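From the Equipment Desk: What We Learned Pricing Our Second Round of Grippers

3 March 2025

A good many of you wrote in after the February issue to ask how we are paying for the new hand-held grippers, and whether a small group like yours could manage the same thing. I promised a proper answer, so pour yourself something warm, because I do tend to go on when the subject is money.

We began, as most people do, with the price on the quote. Loment offered us the hand-held units at $270 apiece, and we wanted 9 of them, which seemed very reasonable for a tool that people will be swinging over beds and laundry all day long. What the quote left out was everything that travels along with a gripper — spare finger pads, cables, storage cards, a charging shelf, and a case sturdy enough to survive the back of somebody's car. Those extras added $1565, and I will admit I had set aside a good deal less.

Then there was the arm. Miettinen and Gurevent both sent us prices, and both were very patient with my long emails (thank you, if you are reading this!). The Gurevent arm came in at $3659 with its mounting plate and a year of repairs included. The Miettinen was cheaper on the first page and dearer by the third, once the plate and the service plan were added in. We have put the Gurevent on the list for the Mastesow project and will order it once the household work has shown us which jobs are worth handing over to it. My own money is on bedding, though a few of my colleagues favor the dishes.

If you are drawing up your own plan, please do ask every seller for the full cost of the first year in writing. I would also buy the wear parts on the same order as the tools, as shipping a small bag of pads on its own can cost more than the pads do.
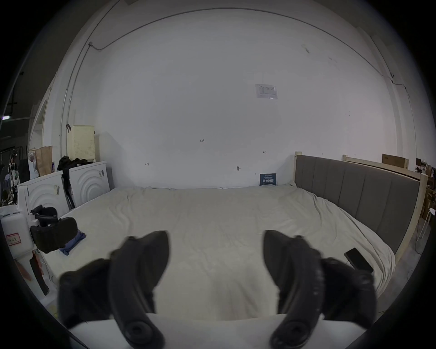
Should a small group buy the arm first or the hand-held grippers first?

Buy the grippers first. They cost far less, people learn them in an afternoon, and a few weeks of use will tell you how much reach and lifting strength to pay for when you get to the arm.

Our parts list, with the prices we were quoted, is free to anyone who would like it. Just reply to this newsletter and I will send it along — with, I'm afraid, a rather long note attached.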